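3.2 Demonstration collection

Demos were given by remote control, two operators (Munasinghe, Wuisan), 30 per operator. Task: towel into container. Wrist view and fixed view both logged, same clock.
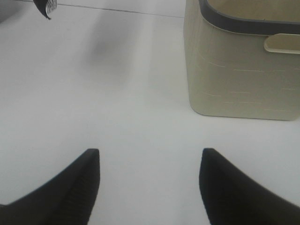
Figure 2a. Wrist view. Open fingers over the tabletop, beige basket at upper right.

Operators steered mostly from the wrist view, fixed view for checking cloth shape. Towel pose changed between demos, containers not moved. Bad grasps kept, 4 demos droped for lost sync.
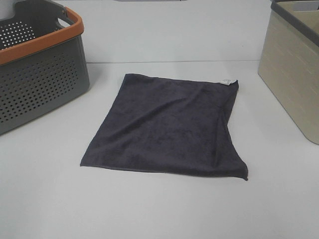

Figure 2b. Fixed view. Dark towel between the two containers.

Wrinkles left as is, no smoothing by hand.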